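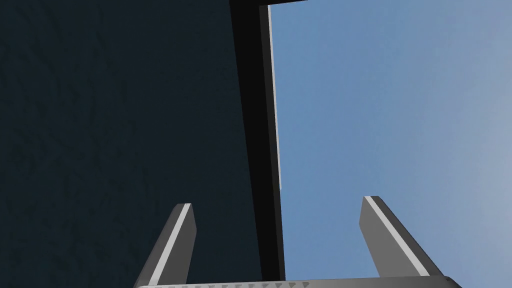

Progress report to the Hemedstead Enterprise Fund
Saturday, November 4, 2023

Dear Mulugeta,

Thank you again for your patience over the summer, and for the very good lunch, which I still owe you. I promised you a fuller account of how the Korkwood shops are getting on with their bookkeeping, so please pour yourself a coffee.

When we last wrote to you in May, we had just let our old accounting firm go and were doing the monthly close ourselves, with a good deal of muttering. Since then we have signed with Neken, a small practice two streets from our main store, and the difference has been a real pleasure to see. All 4 shops now send their sales figures in on the same day, and the stock counts are keyed in by the managers themselves (they grumbled at first, and I can't say I blame them!).

Of the 80 supplier accounts we set out to check, 50 are fully matched to our ledger. The rest are mostly older ones, and the Magyar account is the slowest of the lot because the credit notes were filed under two different names for years. We have found 2 invoices that were paid twice, and both suppliers have been very decent about refunding us.

The grant money has gone where we said it would, on the new ledger software and on staff training, and we have not needed to move anything between headings. The one thing running behind is the written guide for new managers. I had hoped to send it with this letter, but I would like the shop in Hemedstead to try it through a full month's close first.

Please call if you would like to see the supplier list before the next payment is released.

With warm regards,
Tsutomu Yokoyama
Korkwood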